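# The gripper that wouldn't let go

April 8, 2021

Hello again! I promised a proper write-up of our cloth trouble at Dridach, and it's been sitting half-finished in my drafts long enough.

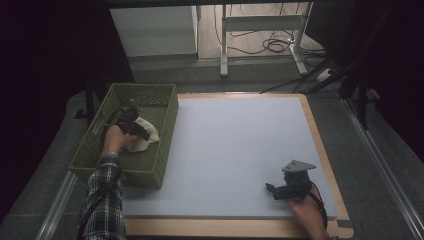
We've been trying to get a pair of hand-held grippers to pick up and fold cloths since December, and for most of that time things went along nicely (slowly, but nicely). Then the left one started sticking. You'd close the jaws on a bit of fabric, let off the trigger, and they'd stay shut for a second or so before springing open. I blamed myself at first. I have clumsy thumbs, and it was late in the day.

After that it got worse. Out of 76 pick-ups one afternoon, 9 ended with the jaws stuck, and on the last of those they closed again by themselves while I was pulling the cloth free. It nipped the side of my finger. No blood, only a red mark and some language I won't repeat, but I unplugged everything and we didn't touch it for 2 days.

I was convinced it was fluff. Soft cloths shed like mad and I'd found a little grey wad in the hinge once before, so I took the jaws off, cleaned them with a toothbrush, put it all back together and felt very pleased with myself. It stuck again on the fourth try!

The real culprit was the cable. Ours came from Celiritz, and the plug at the gripper end had worked itself slightly loose, so whenever I bent my wrist far enough the signal dropped out and the motor held its last position. When the signal came back it sometimes jumped to the wrong one. You could make it happen on purpose by reaching down into something deep, like a basket, and turning your hand inwards. Once I knew that I felt a bit daft about the toothbrush.

What we've changed so far:

- new plug, with a clip that locks
- a bit of slack at the wrist, taped down further up the arm
- if the signal goes, the jaws open and stay open
- no fingers between the jaws with the power on (yes, me)

We've done roughly 30 pick-ups since and had no sticking, though I'd like a lot more before I trust it. The Heluditz grippers use the same plug, so if you've got a pair of those, give the cable a wiggle before you start. I'm swapping the right-hand one next week.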